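Jenbridge Entrance Prep – Frequently Asked Questions

Who can enroll in the physics and chemistry course?
Any student in the final two years of secondary school, and anyone repeating the entrance exam. There is no placement test. Students who have not covered basic algebra should take the bridge unit first.

How long does the course run?
Eight weeks. New groups open in June. Recorded lessons stay available until the day of your exam.

How is the mock exam scored?
Each correct answer is worth 8 points. A wrong answer loses 3 points. A blank answer scores zero. The mock has 80 questions, split evenly between physics and chemistry. Section scores are reported separately on the results page.

Should I guess?
Guess only if you can rule out at least two of the four choices. Random guessing on a whole section adds variation to your score and makes your progress report hard to read.

How many practice questions are included?
The question bank holds up to 600 per subject, depending on which syllabus you select at sign-up. Questions you have answered correctly twice are moved to the review set and do not come back unless you reset the topic.

Who teaches the live sessions?
Faizal Saragih teaches mechanics, optics and all of physical chemistry. Mervyn Ellwood teaches the remaining physics topics and marks the written work. Organic chemistry is taught from the Udine workbook, with one live problem session per week.

Do I need to buy the workbook?
A digital copy is included. Printed copies are sold separately and ship from the Rutherford office. Page numbers in the lessons refer to the second edition – the first edition orders its chapters differently.

I missed a live session. What should I do?
Watch the recording and submit the exit quiz before the next session starts. Late quizzes are marked but do not count toward the progress report.

Can I change my syllabus after enrolling?
Yes, once. Open Account, then Course, then Syllabus. Your answer history is kept, but topics outside the new syllabus are hidden.

Is the Cerkotau test center open to online students?
Yes, for the final mock only. Bring your registration slip and a photo ID. Doors close at 8:45 a.m. and calculators are not allowed in the room.

How do I report an error in a question?
Use the flag button under the question and give the question code. If the answer key is wrong, all affected scores are recalculated – you do not need to retake the mock.

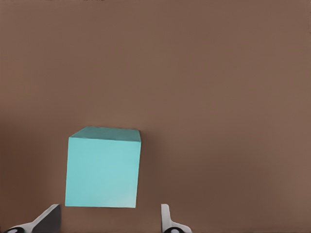 Corrected scores replace the old ones on the results page, and the earlier attempt is marked "revised" in your history.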